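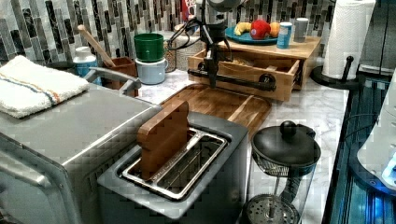
Kastriot Vidmar wrote in to ask why the inside of his kettle looks like the bottom of a fish tank, and whether the white bits floating in his grandpa's tea are going to poison anybody. He also says his sister told him it was salt and he'd like me to settle it.

Great question, Kastriot, and I love a question with a family argument inside it! The white bits won't poison anyone. And sorry to your sister, but they aren't table salt. You can check this yourself at home. Salt disappears when you stir it into water, and those white bits just sit there looking grumpy.

The stuff is called limescale. (No limes in it. I was very disappointed when I found that out.) The "lime" part is an old word for things made out of a certain kind of chalky rock, and the "scale" part is because it flakes off in thin little pieces, a bit like fish scales.

Posted 10 Sep 2018

So how does rock get in a kettle?

Okay, we have to start with rain. Rain falls through the air, and on the way down it picks up a little bit of a gas called carbon dioxide. That's the same gas that makes the bubbles in soda, and the same gas you're breathing out right now. When the gas mixes into the rain, it makes the rain a tiny bit sour. You'd never taste it. It's much, much weaker than lemonade.

Then the rain soaks into the ground, and in lots of places there's a rock down there called limestone. I live in Latberg, which sits right next to Wanus Hill, and Wanus Hill is pretty much one giant lump of the stuff. The sour water trickles down through the cracks in the rock, very slowly, and as it goes it dissolves a little bit of it. Dissolving means the rock breaks up into pieces so small that you can't see them at all. You could hold a glass of it up to the window and it would look perfectly clear, and there would still be rock in it!

Water with a lot of dissolved rock in it is called hard water. It doesn't feel hard, it isn't ice, and you can still dive into it. People called it "hard" because it was hard to wash with. Soap doesn't make nice big bubbles in it. Water without much rock in it is called soft water, and if you've ever washed your hair in a soft water town you'll know, because you rinse and rinse and you still feel slippery.

Every year our water company sends out a leaflet, and I'm the kind of person who reads it. Last April's said our water has 217 milligrams of hardness in every liter. A milligram is tiny. If you dried out a whole liter of my tap water you'd get a little pinch of white powder, and that's it. But think how many times a kettle gets filled.

Why the kettle and not the cup?

I wondered this for ages. The same water goes in my drinking glass, and the glass doesn't grow a crust (well, it gets a few cloudy spots if I leave it on the side to dry).

The answer is heat. Remember the gas that made the rain sour? It's what keeps the rock dissolved. When you heat the water up, the gas escapes into the air, just like a warm soda goes flat. Without the gas, the water can't hang on to all that rock anymore, so the rock turns solid again. It likes to land on the hottest place, and in my kettle that's the metal at the bottom. Each boil adds a layer so thin you'd never notice it. Then another. Then another!

My kettle is a Simex, and my mom bought it in 2000, so it has had plenty of time to practice. When I took it over it had a crust inside as thick as a coin.

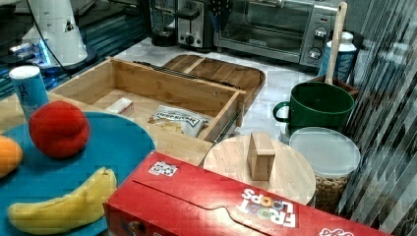 Kettles aren't the only things that get it, either. Anything that heats water can have limescale hiding in it, like coffee makers and washing machines and the big hot water tank in the basement. Shower heads get it too, and that's why sometimes one little jet shoots sideways and gets you in the eye. The hole is half blocked.

A thick crust also makes a kettle slower. The heat has to push through a layer of rock before it gets to the water, so you wait longer for your cocoa and use more electricity.

There's an old well on Boutros Street with the date 1415 carved over it, and the stone lip where the water drips has a lumpy, creamy coat all down one side. Same stuff! Cold water can do it as well, if it sits there drying up drip after drip for long enough. Caves do it too. Those pointy stalactites hanging from the roof are made of the very same mineral that's in Kastriot's kettle. The grown-up name for it is calcium carbonate, and it's in eggshells and seashells as well.

Making it go away

You can't really scrub limescale off. I've tried, and all I got was a sore arm. What you want is something sour, because sour things (the science word is acids) can dissolve it again. Plain white vinegar works nicely, and so does lemon juice.

Try it on an eggshell first. Put a piece of clean eggshell in a glass, pour vinegar over it, and watch. You'll see tiny bubbles creeping all over the shell. That's carbon dioxide coming back out! Leave it overnight and look again in the morning.

To do a kettle you need a grown-up with you. Check the kettle's instruction booklet too, as some makers want you to use their own cleaner. What we do at my house goes like this. Unplug the kettle and let it get completely cold. Mix half vinegar and half water and pour in enough to cover the crusty part. Leave it for up to three hours. Tip it out, rinse it really well, then have your grown-up boil a full kettle of plain water and throw that away, or the next cup of tea will taste like pickles. I know this from experience, and so does my mom.

One important thing. Never mix vinegar with bleach or any other cleaner, not even a little bit, because it can make a gas that's dangerous to breathe. Vinegar and water only, and leave the bottles under the sink to the adults.

If the crust is really thick you might need to do it twice. Mine took three goes, and on the last one a big flake came off in one piece. I kept it in a jar on the windowsill next to my seashells.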